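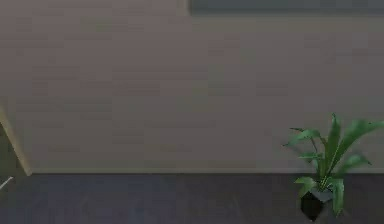
A plain interior wall in greyish beige, one of the taupe family.

Reference > Color > Neutrals > Taupe

Taupe is a color somewhere between gray and brown, and I've spent more of my life arguing over where it sits than I'd like to admit. The word comes from the French for "mole" (the animal), which took it from the Latin talpa. Moles are darker than most of what gets sold under the name today, so if you go back to the source, half the paint aisle is wrong!

In English the word has been used for a color since the 1800s, and it has been drifting ever since. Some people mean a warm gray, some mean a pinkish brown, and my old boss Remo Aebischer used it for anything he couldn't sell as beige. When I worked at his shop, Aebischer, we kept 106 neutrals on the rack and 30 of them had taupe in the name -- I never could tell three of those apart.

Undertones

Most taupes lean pink, green, purple or yellow, and you may not notice which until the paint is up. North light tends to bring out the cooler side, and warm bulbs push it back toward brown. I like to paint a big sample board and move it from room to room for a couple of days before buying a full can.

Related colors

Greige is the closest cousin, usually a bit lighter and closer to beige. Mushroom overlaps with both. Ottilie Baumgartner, who taught me to mix by eye, started hers from black and white with a little raw umber, then added a touch of red if it looked dead. I still do it her way -- the umber goes in slowly, and the red even slower.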